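The long way round to saving our bottles

August 1, 2019

I have been meaning to write about elderflower cordial since the blossom was out, and now the blossom is long gone and the berries are starting to swell, so you will have to forgive me and either save this for next year or read it for company.

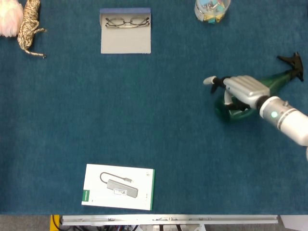
I came to cordial through my grandmother, who made it every year in a preserving pan so big it had to be carried out to the shed in between times. She never wrote anything down. When I asked her for the recipe she said "enough sugar and a few lemons", and for years I made something that was either syrup you could stand a spoon in or flowery water that went off by the second week. These days I use 1,000 grams of sugar to a litre of water, two big lemons and 16 good heads of blossom, picked in the morning (and shaken, please, there are always little beetles). I leave it under a tea towel overnight, or two nights if I forget it, and I can't say I've ever tasted the difference.

We moved to Rekness four years ago and I was a bit sad at first because there didn't seem to be any elder at all, only hedge after hedge of hawthorn. Then I took the wrong path back from the Lambert farm shop, the one that runs down behind the allotments, and there it all was, a whole bank of it, nodding away over the ditch! I had nothing to carry it in but my sun hat. The hat has never been the same, but the kitchen smelled wonderful.

The part I always get wrong is the bottling. I save glass all year, under the stairs and on top of the wardrobe, much to the despair of the rest of the household, and still I run short. Wash everything in hot soapy water, rinse it well and dry it in a low oven, then fill while both the glass and the cordial are hot. I used to fill right to the brim and end up with sticky shelves, so leave a bit of room at the top. Whatever won't fit in a bottle goes into the freezer in old yoghurt pots, and that has been lovely in the middle of winter, spooned over a plain sponge.

My sister-in-law swears by adding an orange. I tried it this year with half the batch and I'm still making up my mind. It's rounder, somehow, but it does lose that sharp green taste I look forward to.

Next up is blackberries, which should be ready by September if the rain holds off a little. I've promised jam to far too many people already, and I still need to find the lid of the big pan.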